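Notes, partie 2 : kit bimanuel Nudico, offre Tandley (5 min)

Rappeler le périmètre : deux bras, pinces parallèles à doigts longs, tâche de rangement de gobelets en papier sur support.

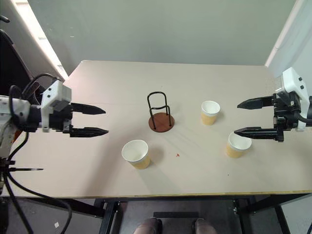 Marietjie Jacobs demande si le prix comprend le recalibrage. Réponse : oui, 4 par an, hors déplacement.

Enchaîner sur la prise par le bord, réglage d'effort au minimum.
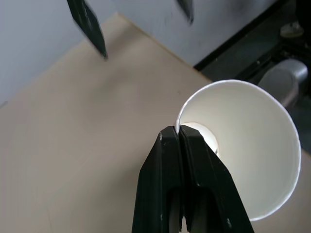
Endurance annoncée : presque 1000 cycles par jeu de doigts. Livraison en octobre.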